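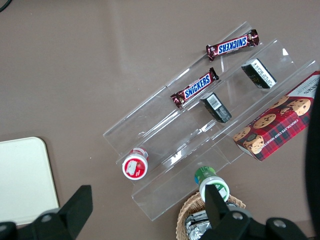 Thibault Barbier
Reviews editor, software and apps

June 2019

I've been using Nutmont for my notes and to-do lists since December, so I think I can finally say something useful about it. I came over from Gullholm, which I'd filled with 3000 notes (half of them shopping lists, I admit), and the import took most of an evening. 82 of them arrived without their titles! Annoying, but the text was all there and I fixed them over a few lunch breaks.

Day to day I really like it. Search is quick, even inside PDFs, and tags can be nested, so my recipes don't get mixed up with work stuff any more. The phone app opens straight to a blank note – lovely when you've got one hand free and a bus coming.

Sharing is weaker. My colleague Grigoris Panagiotou and I tried to edit the same list and ended up with two copies of it, twice. The free plan also stops at 100 attachments, and I hit that in spring. Paying gets you 300, which still feels a bit mean if you scan receipts like I do.

I'm staying on the paid plan for now. If you mostly work in shared lists, try Iyamu first.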